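4. Setting up the rain gauge and the well sensor

This section is for village water groups who use the Pumik logger with the Fidum well sensor. Please read all of it before you go to the well.

4.1 Rain gauge

1. Choose an open place, away from trees and roofs.
2. Fix the post in the ground and check it with a level.
3. Put the funnel on the post and turn it until it clicks.
4. Connect the gray cable to port 4 of the logger.

Note: The gauge closes its record once per day. If the logger shows 600 on the first day, this is the factory test value — delete it.

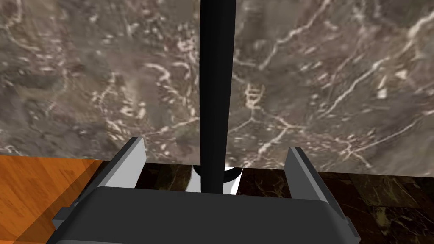 4.2 Well sensor

1. Measure the depth of the water with a tape and write it in the log sheet.
2. Lower the sensor slowly. Do not let it touch the bottom.
3. In the menu, open Storage and enter the size of your tank in liters. The default is 3,000.
4. Set the low level alarm. For shared wells in the Clivbridge program we advise 200 mm above the sensor.

Caution: Do not pull the sensor up by its cable. Use the rope.

Caution: Switch off the pump before you open the well cover.

If you irrigate from the same well, make the first reading before June, so the group can compare it with the level after the rains. Spare ropes are ordered from Dobson, with the form in section 7.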